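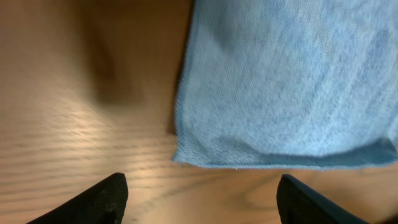
Ebise Mekonnen asked after the last session why the markers in the old rows at Gerken face east and the newer ones don't, and whether that was a rule or just habit. Bit of both. Answer is in section 2, and it'll come up again when we do plans.

## Week 6 – Reading a municipal burial ground

Bring: printed plan of Gerken, pencil (no pens in the archive room), last week's handout on churchyards.

### 1. Where we left off

- churchyard full → burials move to edge of town
- town buys farmland, usually cheap, usually badly drained
- Gerken: bought as pasture from the Jemal estate, opened in April, first burial a child, no marker left
- Murkis: later, bigger, planned from the start. Gerken was not planned, it grew

Keep those two apart in your notes. Several people mixed them up in the last assignment.

### 2. Orientation

Old part of Gerken – heads west, feet east. Christian custom, you can find it in most older grounds in the region. No written rule in the town's bylaws. The sexton just kept doing what was done in the churchyard.

Then the paths come. Once there are curved paths, graves get turned to face the path so that visitors can read the stone. Same ground, same faith, different direction. So a change in orientation can give you a rough date for a section, but check it against the register before you write it down.

Exception: the northeast corner, where the slope decides everything.

### 3. The parkland idea

Why trees? Several reasons, and the sources disagree on which came first:

- health: people believed bad air came off crowded graves, planting was supposed to clean it
- money: a nice ground sells family plots along the main avenue
- drainage: poplars and willows drink a lot
- civic pride, see the mayor's speech in the reader

Murkis has the avenue, the round pond and the chapel all on one line. Stand at the gate and you see the chapel door. That was on purpose. The cheap plots are behind the hedge and you dont see them from the gate, also on purpose.

Section C at Murkis has 302 plots on the plan. The register lists fewer names. Don't assume the difference is empty ground – reserved plots, shared plots and lost pages all look the same on paper.

### 4. Sources and how far to trust them

**Registers.** Best thing we have. Spelling is all over the place, search by date first.

**Plans.** Show what was intended. The 200 scale sheet for Murkis has a second pond that was never dug.

**Stones.** Good for names, less good for dates. Many were put up years after the burial, sometimes by a grandchild who guessed.

**Stistesix.** The transcription database. Fine for finding things, do not cite it as your only source. Soft stone was transcribed from poor rubbings and 1 and 7 get swapped constantly.

### 5. Leases

Came up in the questions so briefly. A plot at Gerken was leased for 60 years, renewable. Not renewed → stone removed, ground reused. This is why the oldest section looks half empty and also why it has some quite new stones in it. Family vaults along the wall were sold outright and stay.

War graves fall under separate rules, we do those next week.

### Assignment

Pick one row at Gerken or Murkis. Compare plan, register and stones. Where do they disagree, and which one do you believe? 2 pages, sketch map included. Mark north on the sketch, last time half the class forgot.

Reading: chapters on lawn cemetaries in the reader, skip the appendix.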